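Covering a table for messy jobs

I do nearly all my messy jobs on the same table — gluing, painting, repotting, mending the toaster, the lot — and for years I just chucked an old sheet over it and hoped. The sheet rucked up. The glue went straight through. There is still a perfect ring of walnut stain near one corner which I now cover with the fruit bowl. So I've become a bit of a bore on the subject of paper, and since I was asked to write up my tips for this page, paper is mostly what you're getting!

Brown kraft paper on a roll is what you want. It's cheap, it's tougher than lining paper, and you can write on it. Newspaper is fine for shoes but the print comes off on anything pale, and I speak as someone who once painted a white stool on top of the Sunday supplement.

Cut it longer than the table, fold the extra under both ends and tape it to the underside. Pull it snug but don't go mad or it tears at the corners the first time you lean on it. If your roll is narrower than the table, overlap two lengths by a hand's width and run tape down the whole join. Bits of tape here and there will only catch your sleeve. 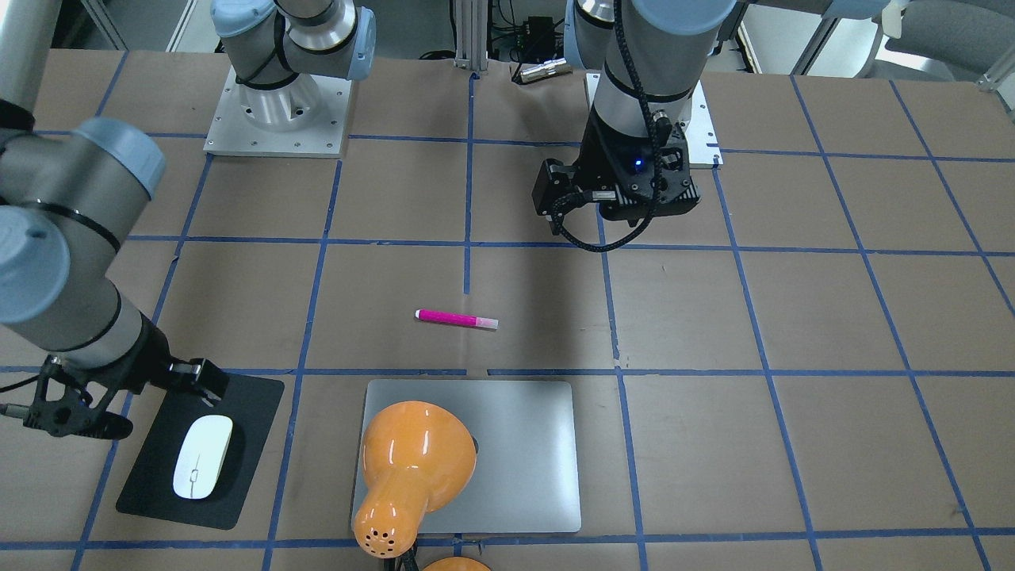
Marking out squares

I started doing this for a quilt and never stopped. Once the paper is down, run strips of blue painter's tape across it in both directions so you end up with big squares. Then when you take something apart, each square gets its own stage: screws from the lid in one, screws from the base in the next, the fiddly spring in a square all by itself. I took the motor out of my old Vesta mixer this way (a 1960 model, weighs as much as a small dog) and for once there was nothing left over when I'd put it back together.

Put your long strips down first, smoothing from the middle outwards with your thumb. Press the crossings down well, as that's where the tape starts to lift. You don't need to measure every square to death. I use the width of a tea tray and it does me very nicely.

Painter's tape and not masking tape, please. Masking tape left on for a fortnight in a warm room will take the top layer of the paper with it, and on a bare table it leaves that gummy line that you have to go at with white spirit.

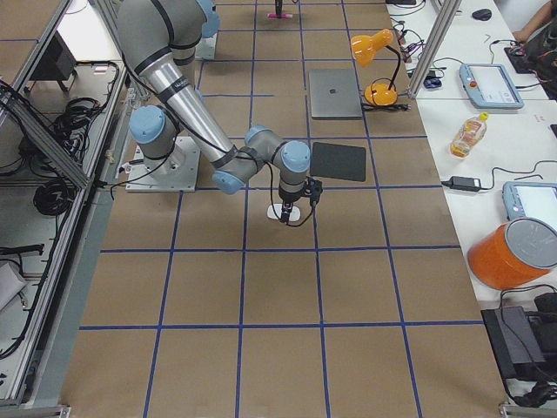
Pravley Make and Mend Club — Home Tips

Getting rid of drips and spills

Kraft paper will hold a small spill long enough for you to grab a cloth, but it isn't waterproof, so if you're doing anything properly wet put a bin bag flat underneath. Blot, don't rub. Wax drips you can leave until they're hard and then flick off with an old loyalty card.

For PVA I keep a damp flannel in a saucer next to me. For oil I scatter a bit of bicarb, go and have a cup of tea, and brush it into the bin. If a patch gets really horrible, cut a square of fresh paper and tape it over the top. My current sheet has so many patches it's practically a second sheet.

Sandpaper, while I'm here

People ask which grit and I never know what to say beyond "finer than you think". For wood I stop at 240. The 2000 is for wet sanding, for taking the nibs out of gloss, and it wants a drop of washing-up liquid in the water. Keep it flat in a drawer or it curls up like a stale sandwich.

Light and a clear corner

One lamp you can bend does more good than a bright ceiling light. Put it on the opposite side from your writing hand so you're not working in your own shadow, and tip it low if you're looking for scratches in varnish. Wipe the bulb now and again (switched off and cold, obviously).

I also keep one patch of the table for whatever I'm following, be it a book, a pattern or the laptop. Shut the lid before you do any sanding. Dust gets under the keys and you will be picking at it with a cocktail stick until December.

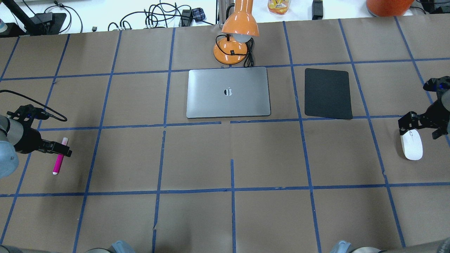

Laptop lid down, with the lamp just behind it.

When the paper's had enough, peel the tape off slowly, folding it back on itself, and roll everything inwards so the crumbs stay put. Clean brown paper can go in the recycling, but tape and anything painty goes in the ordinary bin. I save the decent bits for wrapping jars and for drawing round the baking tins.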